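## 4. Simulating the reach before you bolt anything down

Do this section before you drill. I know most build guides put simulation at the end, as a nice extra. We put it in the middle after Dineo Buthelezi mounted her first base plate by eye and then had to move it.

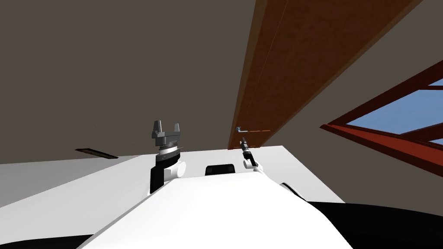 A simulator will tell you whether two arms can get to a place. It will not tell you whether they can do anything useful once they arrive. Keep those two questions apart and this section will save you a weekend. Mix them up and you'll trust numbers that don't deserve it.

You need the Alik arm files from section 2, the room model from section 3, and a machine that can run the Araya simulator without stalling. The Araya site says any recent laptop will do. Adi Hartono's recent laptop did not, so check before you plan an evening around it.

### 4.1 Load the room

1. Open Araya and start a new project. Don't use the "Home Workshop" template. It brings in its own floor height, and you will spend an hour wondering why the base is sunk.
2. Import the room file from section 3.
3. Set units to millimeters. The importer guesses, and it guesses wrong often enough that I no longer look at what it picked.
4. Pick one thing in the room you have measured with a tape. Measure it in the model. If they disagree by more than a few millimeters, go back to section 3 and fix the room.

> **Note:** A nice-looking wood texture is not evidence of a correct model. Araya ships very convincing wood. Ours looked great on a beam that was in the wrong place.

### 4.2 Place the base

1. Import the base and lock it to the floor.
2. Set the shoulder height to 1750 as a starting value, then lower it if your ceiling calls for it.
3. Attach both arms. Check that each is on its own mount. The files are named almost the same, and Araya won't complain if you load one of them twice.
4. Turn on **Self collision**. It is off by default. I have asked the developers why and got a link to the forum.

> **Caution:** With self collision off, the arms will pass straight through the body shell and the simulator will report a successful reach. Do not copy any pose from a run made this way.

### 4.3 Run an overhead reach

Overhead is the worst case for this build, so start there. If it fails you have lost ten minutes.

1. Choose a target above shoulder height. It should be something you really expect the robot to reach in your own room.
2. Set joint speed to 80. The slider doesn't give a unit. Treat it as "fairly slow" and move on.
3. Open the gripper fully before the move starts. A closed gripper gives you a smaller collision shape and a more flattering result.
4. Run the reach with the right arm, with the left arm parked.
5. Run it again with the left arm raised. This is where most layouts fall apart.
6. Change to the body camera and run both again.

Step 6 looks optional and people skip it. The outside view makes everything look roomy. From the body camera you find out how much of the work area is hidden behind the robot's own shell, and how steeply it has to look up to see the target at all. If you plan to steer by that camera later, its view matters more than the tidy one from the corner of the room.

### 4.4 Read the report

Araya writes a text report after each run. Most of it can be ignored. These lines are worth your time:

- **Min clearance.** The closest any part came to any other part. We want 300 on overhead moves. You may be braver. The real arm sags under load and the simulated one does not.
- **Joint margin.** How far each joint is from its stop. A reach that ends hard against a stop is a failed reach, whatever color the report prints it in.
- **Solver steps.** Ours was 1816 on a pose that later turned out fine, and much lower on one that didn't. I can't see that it predicts anything.

Leave the "confidence score" alone. The Altell add-on puts it at the top of the page in large type, and I have not found anyone who can say what it is confident about. Dineo thinks it's useful for comparing two runs in the same room. I think she is being generous.

### 4.5 If the reach fails

| What you see | Try this first |
|---|---|
| Arm stops short of the target | Move the base, then re-run. Leave the target where it is. |
| Arm clips the ceiling or a beam | Lower the shoulder in small steps |
| Arm hits the shell on the way up | Check that the parked arm really is parked |
| Arm shakes at the top | Halve the speed; if it still shakes, reload the arm file |
| Report says OK, but the pose looks wrong | Self collision is off. Go back to 4.2. |

The shaking is a fault in the simulator and may have nothing to do with your build. Do not start tuning motor gains over it – wait until you have motors on the bench.

### 4.6 Save what you need

1. Export the poses as plain text. The Sotivus controller reads them directly. It also claims to read Araya project files, which we got to work once.
2. Write the base position on paper, in pencil, and tape it to the wall near where you'll drill.
3. Save the project under a new name. Araya overwrites without asking.

Don't send the exported poses to the real arms yet. Section 5 covers wiring the stop button, and until that's done and tested the poses stay in the file.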